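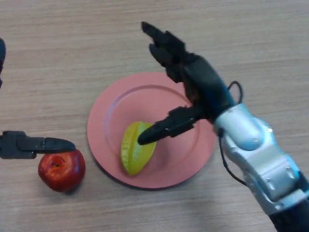
About Ornside

We teach machines to do chores. Small ones, mostly. Fruit onto a plate, cup off a table, parts into a bin. Started in March with two people and one bench in Flinberg, now there's five of us and more benches than floor.

Can they do it yet?

Short answer – some of it. Putting a star fruit on a plate sounds like nothing until you try it with metal hands. Ridges, odd shape, bruises if you squeeze. An apple rolls. Two hands on two different fruits is a harder job than one hand on one, and most of our week goes into that kind of thing.

What we'd say yes to today: sorting, plating, simple tidying on a clear table. What we'd say no to: a full sink, a laundry pile, anything with a toddler nearby. Folding is a maybe. Ask Lowri about folding, bring a chair.

How we work

Every task gets run 414 times before we put a number on it. Same table, same light, different fruit (or bolts, or sponges). Misses get logged the same as hits. So far 3084 runs are in the kitchen log and the shop-floor log is catching up. If a customer asks for a demo they get the real thing, drops included.

The shop floor side is called Halden. Kitting, bin picking, loading trays. It's ahead of the kitchen work becuase parts come in the same shape every time. Pears don't.

Who we are

Gert Van Wyk – founder, hands and wrists
Lowri James – task design, folding
Barrett Fitzsimmons – software, also the phones
Trefor Gwynne – shop floor trials
Trefor Yorath – testing, logs, keeps the fruit bowl full

Yes, two Trefors. Use last names in emails please.

Visiting

Friday afternoons, by appointment. Bring a chore if you like, something that fits on a table and weighs less than a bag of flour. We'll tell you if its doable and what it would take. Parking is round back, ring the bell twice.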